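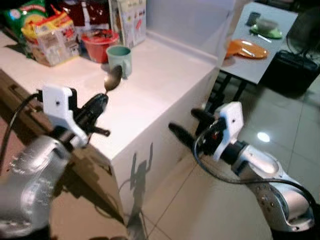 Chapter 5

The Crowded Counter

I want to start this chapter with a kitchen counter, and I don't mean one from a catalog. I mean the ordinary kind: a white top, a wall behind it, a cabinet underneath, and a bunch of food packages pushed toward the back corner because that's where your hand goes when you come in from the store. You put down the bag of snacks, then the carton, then a box, and by the weekend you've got a little village back there.

I teach this course in household management at the Hidberg evening school, and every term I ask people to bring me a picture or a sketch of their own counter before they've cleaned it up. (They always clean it up. I ask again.) What I'm after is the spot where things pile up without anybody deciding they should. In the last chapter we measured cupboards and drawers, and that was tidy work with a tape measure. Counters are harder to pin down -- they change between breakfast and supper.

What you'll be able to do after this chapter

By the last page you should be able to sort a counter into zones, tell a resting item from a parked one, and plan a landing place for the small stuff that travels: spoons, mugs, bowls. You'll also keep a counter diary for two weeks, so please find a notebook now and not the night before it's due.

Words you'll need

Landing zone. The bit of counter where things first get put down.

Parked item. Something that belongs somewhere else and hasn't gone there yet. An unopened carton is often parked.

Resting item. Something that lives on the counter on purpose, like a bowl you use every morning.

Traveler. A small thing that moves many times a day and has no fixed home. The spoon is the champion traveler of any kitchen I've ever been in!

Back row, front row. Just what they sound like. The back row is against the wall and the front row is near the edge, where you work.

5.1 Why the back corner fills up first

My old colleague Emilian Furtună used to run this class before me, and he had a habit of walking into a student's kitchen and going straight to the corner where the counter meets the wall. He'd say the corner told him more than the fridge did. I thought that was a bit much until I started doing it myself. Corners are deep and out of the way, and your elbow doesn't hit anything there, so you never feel pushed to clear them. A package can sit in the back row for months. I found a box of tea in mine that I'd bought in February and forgotten by March.

Tall things make it worse. Once a tall carton goes up against the wall, it acts as a kind of bookend, and smaller packages start leaning on whatever's next to them. Soft bags slump. Clear plastic packs slide under the soft bags. Then you want the thing at the back and you have to move four others to get it, and where do those four go? Onto the front row, right where you were going to stir your coffee.

Try this at home before reading on. Stand at your counter and reach for the item furthest from you. Notice what you touched on the way, and write those things down. Those are your blockers, and we'll come back to them in 5.3.

5.2 The mug, the bowl and the spoon

Most of the trouble on a small counter comes down to three things that belong together and hardly ever sit together. You've got a mug. You've got a bowl. And you've got a spoon that serves both of them, and it's never where you left it.

I used to have my spoons in a drawer across the room, which meant every cup of coffee included a little walk. Emanuel Buzatu, who took the class a few years back and now helps me mark the diaries, kept a log of his own spoon trips and got to 80 in a single week. He lives alone! He moved the spoons to a jar by the mugs and the number dropped so far he stopped bothering to write it down.

The general idea is simple enough. Store a traveler beside the thing it meets most often. A spoon meets a mug more than it meets a plate, at least in my house, so the spoon should live within reach of the mug. If you eat cereal twice a day and never touch coffee, put it by the bowl. You have to look at what you do, and that's why I keep going on about the diary.

Edges matter too. A spoon waiting at the edge of a counter gets knocked to the floor by a sleeve, and a mug there is worse. I ask my students to keep a hand's width of bare counter along the front. You won't manage it every day and neither do I.
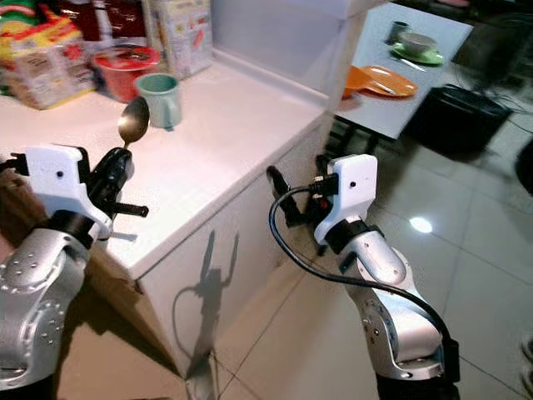
5.3 Clearing the back row

Set aside half an hour for this one. Work from the front to the back, so that you've always got somewhere to put your hands.

1. Take the travelers off first. Mugs, bowls and spoons go to the table.

2. Pull out your blockers from the list you made in 5.1.

3. Open anything you can't see into. If it's nearly finished, finish it this week or pass it on.

4. Sort what's left into resting and parked. Parked items go to their shelf right away, before you've had time to get fond of them.

5. Wipe the counter down, all the way into the corner.

6. Put the resting items back with the tall ones at the back and the short ones in front, labels facing out.

7. Bring the travelers home last.

Your counter diary

Start on whatever day suits you. My own sample runs from 21st June, and I was on vacation for part of it, so don't worry if yours has gaps. Each evening, write down what's in the back row, what's in the front row, and anything that has been parked for more than a day. Leave a wide margin for notes to yourself. Mine mostly say "carton again."

Bring the diary to the next meeting even if it's messy. We'll use it in 5.4 to draw your first zone plan, and you'll want a soft pencil and an eraser for that.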